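CLARDALE, March 20, 2024 – Jorow has put the pillow back on its list, in a pale pink print with orange spots. Customers asked. Some asked twice.

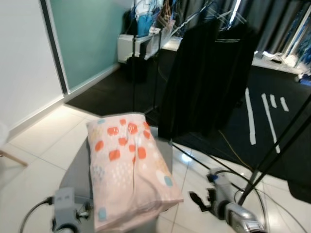 The Embridge range now runs to 17 prints, all washable, none of them beige.

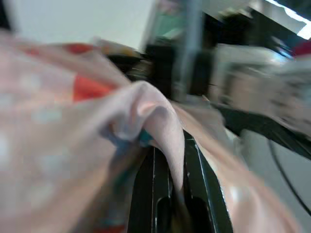 Pale pink cloth, gathered into a fold.

Covers are sold singly or in packs of 2. Ironing is optional – we have never managed it.

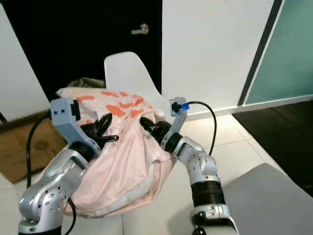
Stockists

Pollock, Clardale, and by post from August.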